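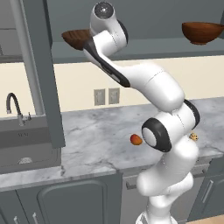

Last updated February 1, 2018

The Arm Budget

Kitchen again. Six in the morning, coffee not made, spreadsheet open on the flour bin.

Line one, the arm. White, black rings. On loan from Hondosetti until the end of March, then we pay or it goes back in its crate. Line two, the base plate. Line three, service contract, and that's where the trouble started.

"How many bowls?" my sister said.

"What do you mean how many."

"For the price. How many bowls does it have to lift."

I did the sum on the back of a Danen invoice. Wooden bowls, up to the shelf, down from the shelf. 262 a day to break even. We own a small inn. We have 70 bowls if you count the cracked ones.

"So it lifts them twice," she said.

"Nearly four times."

"Then it lifts them nearly four times. Who's going to complain, the bowls?"

Behind her the arm had one against its wrist, tipped over, right up by the shelf. Another one already up at the far end. My peach or apple, whichever it was, was on the counter, next to the only cookie left. I wanted both. I stayed where I was, the floor tape said to.

Horeck had a cheaper one. Two joints fewer, no service contract, a brochure with the prices crossed out in pen. Boonchu would lease, which sounded fine until page nine. I read page nine out loud. She asked me to read it agian, slower. Deposit, delivery, training day, second training day. Over 100 a week before it touched a dish.

"Mom did it for nothing," she said.

"Mom did it with that shoulder."

Quiet after that. The fridge hummed. I typed a number in the box, took it out, typed it back in. Added a row for spare parts. Added a row and called it Shoulder, left the amount blank.

"You can't put that in there, the bank reads it."

"Let them read it."

She leaned over and looked at the total for a long time. Then she took the mouse off me and moved the new awning to next year, and the parking lot to the year after, one row at a time, not sayng anything. The total went from red to black.

"Call Hondosetti," she said. "Ask if they'll knock off the second training day."

I went to find the phone.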